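Project Report: Visit to the Ketgate Open Day
Submitted by Riet Van Beek
Unit: Introduction to Automation, second year

1. Why I went

The project brief asked us to attend a public demonstration of automated equipment, write down what we saw and say something sensible about it. Most of my class chose the bottling plant, which gives out free drinks. I chose the Ketgate open day, which gives out lanyards. It was held on Wednesday, December 28, 2022, a date picked by somebody who either has no family or has a great deal of it and needed to get out of the house.

Ketgate is a shared building on the edge of an industrial estate. Minex has the ground floor and builds conveyor controls. The upper floor belongs to Bromell, a small outfit that works on teaching robot arms to handle household objects, mostly in simulation. I had meant to spend equal time on both floors. I spent 2 hours upstairs and the length of a sausage roll downstairs, and the marks in this report should be weighted accordingly.

2. Getting in

Visitors signed a sheet, watched a safety video and were issued with glasses. The video covered pinch points, trip hazards and the colour of the emergency stop button (red). We were then led upstairs to the simulation demo, where the nearest moving part was the fan in a desktop computer. I kept the glasses on out of respect for the process.

My visitor number was 357. I don't think there were 356 people ahead of me, unless they were very quiet.

3. The Bromell demonstration

The host for the session was introduced only as Sakalauskas, and I never found out whether that was a first name, a last name or the name of the software. He was a patient man with a laser pointer and a cold. He explained that the group builds virtual rooms, puts an arm in them and has it practise small jobs on a table. A real arm is expensive and needs someone standing beside it. A simulated one can drop cups all night and the only cost is the power bill.

He told us they had logged almost 918 attempts at the cup task in the current room. Someone asked what "almost" meant in a log kept by a computer. He said the last few were being argued over.

The room is furnished like a bedroom, with a patterned bedspread, a wooden chair and a red-leaved plant that looks healthier than anything I own. The floor is orange. I asked if that was for the robot's benefit and was told that floors, walls and furniture get swapped between runs so the system doesn't learn to recognize one particular room instead of the cup. I wrote this down as the most useful sentence of the day. It also means that somewhere there is a folder of floors, and that someone chose this one.

The arm on show was a Franka Emika with a two-fingered gripper. For this task it had to pick up a small white cup from a table that also had a pencil on it. Sakalauskas paused the run partway so we could all look at the grip, and a man at the front leaned in as though he might be asked to take over.
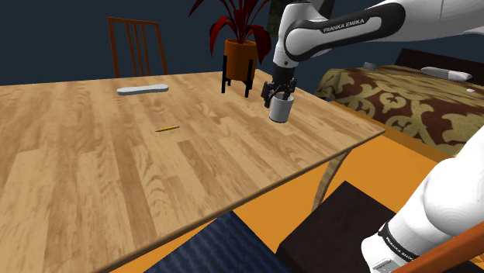
4. What I learned

Gripping from above, with the fingers at the rim, is a choice. The group had also tried coming in from the side. According to Sakalauskas, the side approach works well on a bare table and badly once there is anything else lying about, as the hand needs more room to get in. Most tables I know have things lying about.

The second point is that a pass in simulation is only a pass in simulation. Friction is a number somebody typed in. The group changes that number between runs, along with the weight of the cup, and hopes the real value falls somewhere inside the range. I asked how they knew the range was wide enough. He blew his nose and said that was next year's funding application.

I also learned that "small white cup" is a harder description than it sounds. If there are other pale things on the table, the system needs to be told which one you mean, and people turn out to be vague. My mother, who says "pass me the thing", would set this field back years.

5. Problems with the visit

I had 2 prepared questions for Minex and asked neither, because their conveyor was switched off for lunch. My notes are in pencil and partly on the back of the safety handout. I didn't get to see a run from start to finish without a pause for questions, so I can't comment on speed, and any timing figures in my draft have been taken out at my tutor's suggestion.

6. Next step

Bromell is holding another session in March and has said students may bring their own object for scanning into the room. I have put my name down and will be bringing a gravy boat.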